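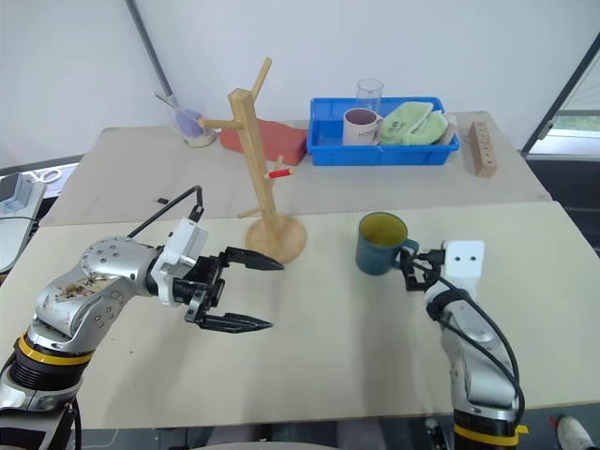

I have reached the age at which a person has opinions about mug storage. I didn't plan on it. My grandmother had them, and I remember thinking that she must have run out of everything else.

For most of my adult life the mugs went in the cupboard over the kettle, two deep and sometimes two high, and getting to the good one meant dismantling the front row at six in the morning with my eyes shut. The good one was always at the back. I don't know who was putting it there. I live alone.

Then in October my friend Mackenzie moved to a smaller place and gave me her mug tree, along with a bread machine I have since passed on to somebody I like less. If you've never owned a mug tree, it's a wooden post with pegs on a round base, and it's the sort of thing you see in vacation rentals next to a laminated sheet about the septic tank. I put it in a closet for a month out of pride.

I'd like to report that it changed nothing. Unfortunately, I now use it every day, and I have rules.

Rule one is that the heavy mug goes on first, on a low peg. Start with a big one up top and the whole business leans like a guy telling you about his boat. After that you go across to the other side, and then back, the way you'd tighten lug nuts.

Rule two is handles. A peg that suits a skinny handle will not take a fat one, and a mug with one of those tiny decorative ears that fits a single finger won't hang anywhere. Mine came from a pottery sale Shirley Thibodeau dragged me to, where I paid $23 for it in front of the woman who made it, so I can't get rid of it. It lives on the windowsill and holds twist ties.

Rule three is that wet mugs don't go on the tree. I know people do it. Harvey, my brother-in-law, does it at my house, while looking at me. The drips run down the post and the base gets a gray ring, and I'm the one out there with the mineral oil. Wet things go in a plastic tray until they're dry. The tray is also where the overflow lives: the glasses, which have no handles and therefore no future on a peg, and whichever mug lost out this week.

There is always one that lost out. I've tried demoting by age, by chips, and by how I feel about the bank that gave it to me. What I do at the moment is hang up whatever I reached for in the last couple of days and let the others sulk in the tray. The favorites haven't changed since winter, so I probably own more mugs than I need, which Mackenzie pointed out when she handed me the thing. She also said I'd end up hanging something on it that wasn't a mug. There's a small red thing on it right now and I have not told her.

I still have an entire empty shelf over the kettle. I put the good napkins up there. I haven't seen them since.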